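Opportunities > Auditions and Crew Calls > Community Musical Theater

Posted October 22, 2018, by Ginette Lecomte

Call for Cast, Chorus and Technical Crew: "Urnik," a Musical in Two Acts

Flironance Musical Theater is seeking performers, pit musicians and backstage crew for its spring production of "Urnik," an original musical set in a boarding house kitchen in a river town. Performances take place in April at the Ingvarsson Hall, which seats 279. The production is unpaid for all participants except the rehearsal accompanist and the sound operator. No membership fee is charged.

The director is Noémie Fleury. The production manager is Ginette Lecomte, to whom all applications should be addressed.

The production

The running time is two hours and ten minutes, including one intermission. The score contains 17 musical numbers, of which 11 use the full chorus. The orchestration calls for a pit of 6: keyboard, upright bass, drums, clarinet doubling flute, trumpet and violin. All vocal parts are available in printed score. Rehearsal recordings will be issued for each voice part once casting is complete.

The entire action takes place in one kitchen, with no full set change. Time of day is shown by lighting, and small furniture is moved by the chorus in view of the audience. Applicants for chorus roles should expect to handle props during choreography.
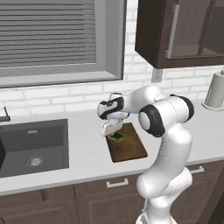

Roles to be cast

Mrs. Urnik. Alto, G3 to D5. Owner of the boarding house. On stage for most of both acts. Two solos, one duet, spoken monologue in Act Two.

Anton. Baritone, B2 to F4. A lodger who repairs clocks. One solo, two duets. Must be able to hold a harmony line against the melody.

Della. Soprano, C4 to A5. Niece of Mrs. Urnik. Two solos, one duet. Basic waltz required.

The Inspector. Bass or bass-baritone, F2 to D4. Mostly spoken, with one patter song at a fast tempo. Clear diction is the main requirement.

The Twins. Any voice type. Comic roles with close harmony throughout. The performers do not need to look alike.

Chorus. Lodgers, market sellers and bargemen. All voice types. The chorus divides into four parts in the Act One finale and into six in the closing number. Lower voices are especially needed.

All performers must be 16 or older by the first rehearsal. Applicants under 18 need a signed consent form from a parent or guardian.

Audition format

Each applicant for a named role will be given a slot of ten minutes. Prepare the following:

1. One song from a stage musical, up to 32 bars, in a contrasting style to the role if possible. Bring sheet music in the correct key. The accompanist will not transpose at sight.

2. One spoken piece of no more than 300 words, memorized. It may come from any published play.

3. A short reading from the script. Pages will be supplied at the door.

Unaccompanied singing and backing tracks are not accepted for named roles. Chorus applicants do not need to prepare a spoken piece and will be heard in groups after a short vocal warm-up. A movement session follows for everyone. Wear flat shoes with a non-marking sole.

Crew and pit

Assistant stage manager (two positions). Attendance is required at all rehearsals from the first full run onward. Duties include the props table, the prompt book and calling performers to the stage.

Lighting operator. The show has a programmed cue list. Previous experience on any memory console is sufficient.

Sound operator (paid). Responsible for radio microphones and pit balance. Applicants must have run at least two musicals with live accompaniment. The fee is $1000 for the full run, including technical rehearsals.

Hair and make-up (three positions). Period hairstyles, some wig work. Kits are supplied, but applicants may use their own brushes.

Pit players should state their instrument, any doubles and their reading level. There is no audition for the pit. A short play-through with the musical director will be arranged.

Rehearsals

Rehearsals are held two evenings a week in the upper room at Grokport Community Center. Chorus members are called for one evening only until the music has been learned. Absences must be declared on the application form. Anyone unavailable for technical week cannot be considered.

How to apply

Application forms are available at the front desk of Grokport Community Center and from the box office at Ingvarsson Hall. State the role or position sought, vocal range if known, previous experience and all dates on which you are unavailable. Performers willing to accept a chorus place if not cast in a named role should mark the box on page two.

Return forms to Ginette Lecomte, Production Manager, at either address. Audition times will be confirmed in writing. Results are sent to all applicants, and scores are handed out at the read-through.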